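Comparing Hand-Held Grippers at Plorham

The evaluation group at Plorham spends most of its working day at ordinary desks. Its subject this season is the hand-held gripper, a tool that a person carries and operates in place of a robot arm, and the group has been asked to recommend one design for wider use. Ksawery Dudek, who leads the comparison, discussed its progress shortly before the group's November review.

The study covers 2 designs, known internally as Rerneo and Hotus. Each is put through 16 desk tasks, among them lifting a pen, turning a page and pressing a single key.

"People expect us to begin with strength," Mr. Dudek said. "We began with the fingers. A wide finger will hold almost anything, but it also hides the object from the camera at the moment you most want to see it."

Finger shape has therefore taken up much of the schedule. Ribbed inner faces are under review, along with the width of the gap that remains when the fingers come together.
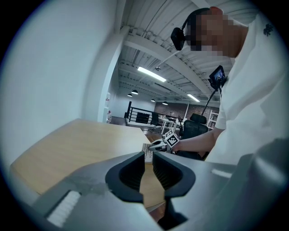
Photo: Plorham / Evaluation Group. Two hand-held grippers at a desk with a keyboard.

Tracking is the second area of study. A cube with black-and-white square markers can be mounted on top of a gripper so that its position may be followed by camera. Mr. Dudek considers the method dependable, with one reservation.

"The cube adds height, and operators change how they hold their wrist to make room for it," he said. "We record that as a cost. It does not appear in the accuracy figures, so it has to be written down separately."

Operators complete 80 trials with each design before their comments are collected. According to Mr. Dudek, early opinions are often reversed by the end. Several operators who disliked the Hotus handle at first later asked to keep it.

The keyboard task has proved the hardest to score. A gripper may reach the correct key and still brush the one beside it. The group now marks such trials as incomplete, a rule proposed by the Kozłowski laboratory, which reviewed the test plan.

Asked whether a preferred design had emerged, Mr. Dudek declined to name one. "We have 17 open remarks on the test sheets," he said. "I would like to answer those first."

The group's report will be submitted to the Plorham equipment office after the review.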